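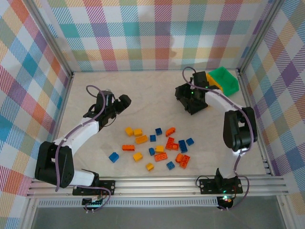
Sorting Loose Bricks by Color: Bins, Order and Error
Speaker notes, Leokadia Pawlak
Comley session on small parts storage, 2022-08-07

Opening. Give name, give title, go straight to scope. The talk covers color sorting of large toy building bricks on a flat surface. It does not cover sorting by size, washing, or repair. Questions at the end, except on terms.

Terms. "Scatter" is the loose bricks on the open floor. "Bin" is any open container at the back. "Stray" is a brick that has gone into a bin assigned to another color. Say these slowly. At Grendeo in May the word "stray" was taken to mean a brick on the floor, and we lost several minutes to it.

Stock. The Drakdale set is 3,000 bricks in mixed colors. For the trial we drew 1,193 of them and kept only yellow, orange and blue. Red was left out because Ibsa Endale's first tally sheet had no column for it. Do not go into the sheet unless asked.

Surface. Plain and pale. The light should come from overhead and be even. Patterned walls are acceptable; a patterned floor makes the edge of a brick hard to find. Mention that Thanakorn Pongsiri disagrees on the walls and will speak after the break.
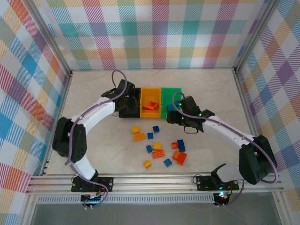

Page 2 of 5

Bin layout. Bins stand in a row along the back edge, touching or nearly so, long reach at the back and scatter at the front. The assignment is orange to the yellow bin, blue to the green bin, yellow to the black bin. Point out the orange pile in the yellow bin and the single blue brick in the green one.

Expect the objection that yellow bricks ought to go in the yellow bin. Answer: the bins came from stock at Berhe in the colors available, and there was no orange or blue one. With one matching bin out of three, sorters treated the match as a rule and hesitated over the other two colors. With no matching bin they read the assignment card once and kept to it. Strays dropped from 5 per session to 2. Small sample, say so.

Order of work. We compared nearest first with one color at a time. Nearest first is shorter in travel. One color at a time is easier to check, as a stray shows up as soon as the color changes. Bereket Jemal ran both and prefers the second for beginners. (Pause here for the handout if Ans Van Wijk has brought it.)

Orientation. A dropped brick seldom settles studs up. It may land on its side, on its long edge, or upside down with the tubes showing. Color is readable in every one of these positions. Stud count is not, and this is the main reason we sort by color first and by size second.

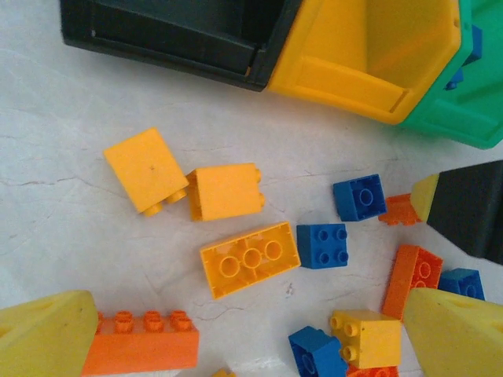 Loose bricks in yellow, blue and orange. The yellow 2x4 near the center is upside down.

Grip. For a brick on its side, take the two broad faces. For a brick lying upside down, take the long walls and keep clear of the open underside. Where two bricks touch, slide one away before lifting. Bricks standing on the long edge tip easily and should be taken early.

Placing. Lower the brick past the rim before letting go. A brick released at the rim can come to rest against it, and later bricks then catch on it. Orange piled fastest in our trial, so the orange bin wants a check partway through.
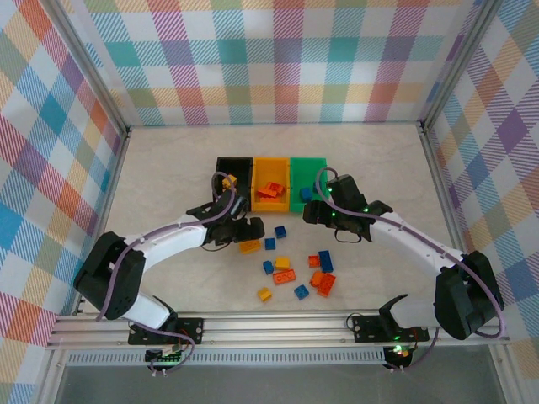 The partway check is short. Stop, look into each bin from above, remove any stray and return it to the scatter. Do not move it directly to the correct bin; the tally counts lifts from the floor, and a direct transfer leaves the sheet one short. Ibsa will confirm the arithmetic if anyone wants it.

Recording. One line per session: sorter, order used, strays at the check, strays at the end. Time is optional. We dropped it after the second round as people began to hurry.

Open points. Red bricks. Whether four bins still fit in one row. Whether a lidded tray would serve in place of the black bin for storage between sessions.

Leave the assignment card on the screen during questions. Spare copies are in the gray folder.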